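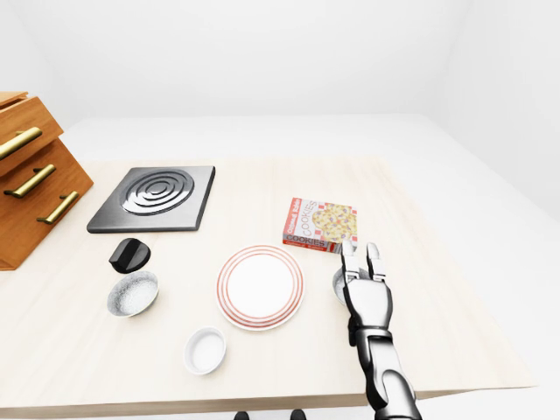
Renting a furnished flat in Ollumbridge – quick answers. Updated 22 Jul 2025, more when we get a minute.

What does furnished mean? Bed, table, somewhere to put clothes, cooker. Not bedding. Drawers with long brass-coloured bar handles, like the orange-brown ones here, get wiped with a damp cloth only please. No metal polish.

How much is the deposit? 1000 for a one-bed. Held in a scheme, you get the paperwork by email. Check your junk folder.

Can I pay it in bits? Yes, up to 4 payments, but all of it before you get keys.

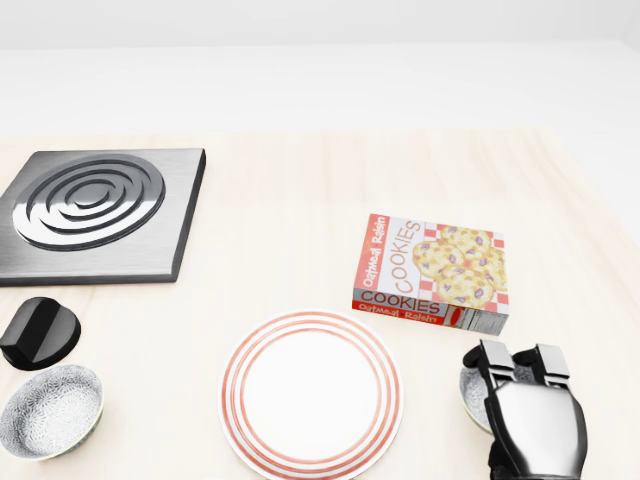
Last payment has to clear, not just be sent. Banks are slow round bank holidays, we learnt that in May.

Is the Flamport side cheaper? A bit. Parking is worse though. Permit is 60 a year, you apply yourself, we cant do it for you.

Which bus? The 51 from the bottom of Pendorier Road. Goes to the station and the big supermarket.
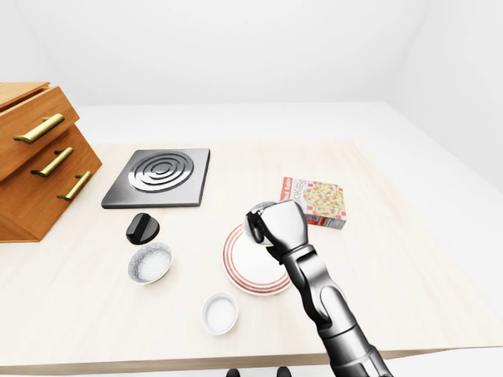

Chest of drawers and table, pale wood top

Can I bring my own furniture? Usually – ask first. We can't store ours, so it stays in the flat unless agreed in writting.

Who does repairs? Fang, our maintenance firm. Use the form, not the office phone. No heating or a leak – ring the number on your welcome sheet, any hour.

How long do repairs take? Depends on parts. Urgent ones same day if we can. 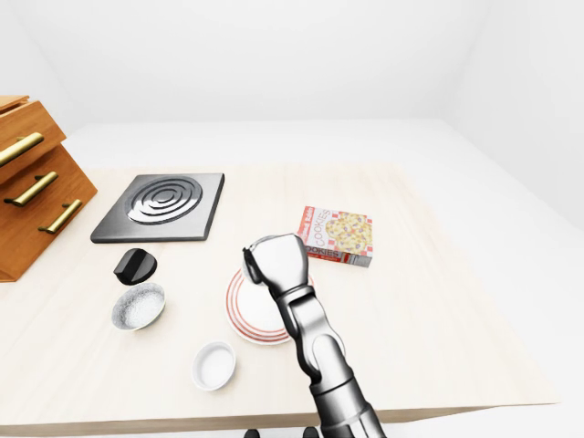 A tenant in Flamport wrote in to say the form never sent her a receipt, so she filled it in twice and got two visits. Sorry about that. Receipts should work now, if yours doesn't turn up within the hour email the office and quote your flat number.

Can I have a pet? Cats mostly fine. Dogs – ask before you view.

Notice period? One month, in writing. Email counts.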